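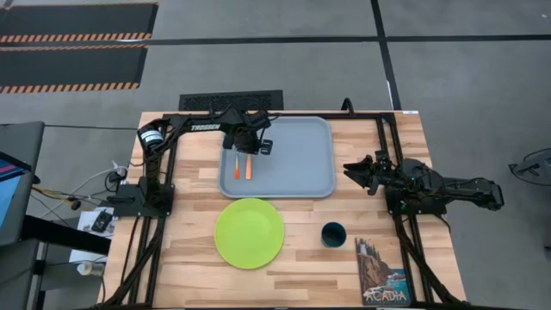
Features > Interiors > Work Surfaces

News Features Materials Reviews Back Issues

The Shallow Tray on the Wooden Table

February 2, 2018

A tray on a table is usually treated as a way of carrying things from one place to another. In shared rooms it more often stays where it is and marks off part of the surface. Its dimensions, rim and lining then matter more than its handles, and the wood underneath it needs a different kind of care from the wood in a kitchen.

The most common top in this kind of room is butcher block, made of long strips glued edge to edge. The strips vary in tone even when they come from the same species, and most suppliers do not sort them unless asked. Benavides, which supplies block tops to small workshops, sells a standard length of 78 inches and offers sorted strips at extra cost. For a table that will hold trays, plates and cups all day, the unsorted grade is adequate. Mixed tones hide small stains better than a uniform pale top does.

Finish is the larger decision. Oil is easy to renew but marks under anything left standing on it. A hard film finish resists marks for longer, but when it fails it has to be sanded back over a wide area. At the shared benches in Sturkbridge, where we looked at tables with both finishes last December, the oiled tops had rings at the places where cups were habitually put down. The film-finished tops had fewer rings and more scratches.
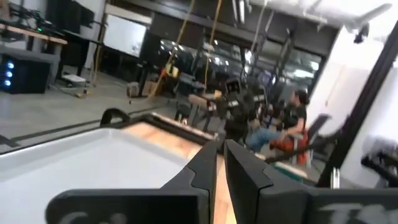

The scratches come mostly from grit caught beneath a tray when it is pushed across the surface. A tray with a completely flat underside traps grit over its whole area. One with a slight foot around the perimeter traps it only along the foot, and leaves a narrower track. Lifting the tray and wiping beneath it once a day removes most of the problem – felt pads do not, as they hold the grit in place.

Rim height should be chosen for the items going in. A low rim stops pencils, sticks and small round objects from rolling off and still lets the hand come in from the side. A high rim forces the hand to come from above, and in practice people then set things down next to the tray. Brutovetti makes its shallow model in two depths, and the lower one is sufficient for loose small items. Corners should be rounded on the inside, where dirt collects in a square joint and has to be picked out with a brush. 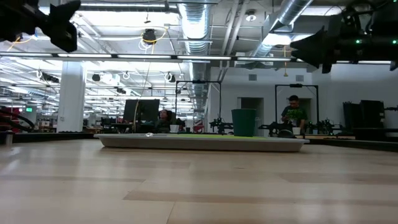

Lining is optional, but a bare plastic floor lets light objects slide whenever the tray is moved. The usual choice is a cut mat with some grip to it. Color deserves more attention than it generally gets. A bright green mat in a long white tray stands out clearly from a pale blond tabletop, so the working area can be read from across a room. A small clear object is harder to pick out against any lining, and shows chiefly where it catches the light. Tall pieces, such as an upright dark green bin, need no such help, and are best kept toward one end where they do not block the reach to smaller ones.

Riltard mats are sold on a roll and should be cut slightly smaller than the tray floor. A mat cut to the full size lifts at the edges as it warms. After roughly 60 washes the grip side of our test piece had become noticeably smoother, although it still held a cup in place when the tray was tilted.

Round plates present a separate difficulty. They waste the corners of a rectangular tray, and a dinner-size plate may span the full width of a narrow one. It is simpler to put the plate directly on the wood, with a cup beside it, and keep the tray for items that roll or scatter. Allow at least eight inches of clear top between the tray and the front edge of the table for this purpose.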